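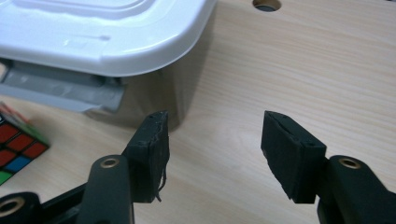
Equipment Planning Coordinator, Manipulation Laboratory

Hollside Institute invites applications for the position of Equipment Planning Coordinator. The appointment is for 2 years and is based at the Sasbridge campus.

The Coordinator will prepare the purchasing plan for hand-held grippers, replacement parts and tabletop test objects used in the laboratory's data collection work. The laboratory's inventory currently lists 439 items, many of them consumable. Foam finger pads wear and tear with use, and their replacement must be budgeted each quarter.

Duties

Maintain the inventory and the replacement schedule for pads, linkages and fasteners.
Obtain and compare supplier quotations, and prepare purchase requests for approval.
Draft the annual equipment budget, due each July.
Meet with operators to record wear, breakage and storage needs.

Requirements

Applicants must have experience in purchasing or budget planning, preferably in a research or manufacturing setting. A working knowledge of spreadsheets is required. Familiarity with robotic equipment is desirable; training will be provided on site.

How to apply

Send a resume and a one-page cover letter to Chae-won Yook, Office of Research Operations, Room 26, Hollside Institute, quoting reference 1139. Applications must be received by August 23, 2026. Interviews will be held in person at Sasbridge.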